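Handling Equipment Planning Group
Minutes of the meeting held 17th February, Room 2, Waaka site

Chair: Ruby-Lee Baxter
Minutes: Rangi Costigan
Also present: production, maintenance, purchasing
Apologies: quality

1. Minutes of the previous meeting
Accepted with one correction. Item 4 should read "spare finger sets", not "spare grippers".

2. Matters arising
2.1 Floor loading at the proposed cell position has been confirmed by maintenance. No reinforcement needed.
2.2 The compressed air survey is still open. Carried forward to item 6.

3. Picking of small packaged goods
3.1 R. Costigan reported on the bench work with the two-finger gripper and wrist camera. The work uses a wooden tabletop and single retail packages. Flexible film packs are of most interest, as these make up the larger part of the hand-packed lines.
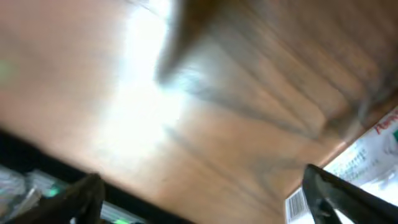 Which cost items are left out of the Pravier quote?
Guarding, the air supply, and operator training are all left out and would be bought separately.

3.2 Glare on the work surface was discussed. Production noted that overhead lighting in the packing hall is stronger than in the bench area and cannot be switched by zone. Agreed that a matte surface and a diffuse light be added to the specification for any supplier.
3.3 Motion blur in the wrist camera view was raised by maintenance. A shorter exposure would need more light at the wrist. Suppliers to state exposure settings at full travel speed, along with the light level assumed.
3.4 Position of the grip on film packs. Purchasing asked whether the fingers should close on the sealed end or on the body of the pack. No preference recorded until quality has given a view on seal damage.

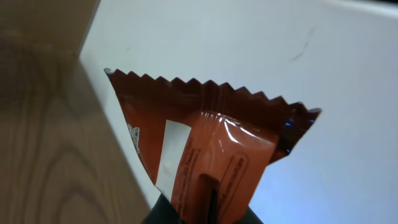
Film wrapper held in the gripper, crimped end up.

3.5 Glossy film gives bright reflections, and small print on the pack may not be readable from the wrist camera. The group agreed that code reading should not depend on this camera. A fixed reader is to be priced as a separate line.

4. Supplier comparison
4.1 Pravier: arm, controller, and gripper as one package. Delivery in May if ordered this quarter. Service contract is optional in the first year.
4.2 Grorneo: arm and controller only. The gripper would be sourced elsewhere. Better access to spare parts, but the mounting plate is not standard and would have to be machined.
4.3 Vistico: camera and lighting only. Compatible with either arm according to the data sheet. Written confirmation requested.
4.4 R. Baxter asked that both arm suppliers quote against the same duty, set at 700 packs per shift with a pack weight of up to 200 grams. The earlier quotes used different figures and cannot be compared.

5. Budget
5.1 The capital request stands at 74 thousand dollars, to cover one cell. This does not include the fixed reader in 3.5.
5.2 Gripper fingers are treated as consumables and will be charged to the maintenance budget. Purchasing proposed an opening stock of seven sets. Agreed.
5.3 Leasing was considered. Production prefers purchase, given the expected service life. Purchasing to supply the lease figures anyway so that the request is complete.

6. Actions
R. Costigan: send the common duty statement to Pravier and Grorneo.
R. Costigan: obtain written confirmation from Vistico on compatibility.
Purchasing: price the fixed reader, guarding, and lease option.
Maintenance: complete the compressed air survey, including the drop to the cell position.
Quality: advise on grip position and acceptable marking of the seal.

7. Any other business
Production asked that the old bench conveyor be kept until the cell has been accepted. Agreed. Storage space to be found by maintenance.

Next meeting to be called by the chair once both revised quotes are in.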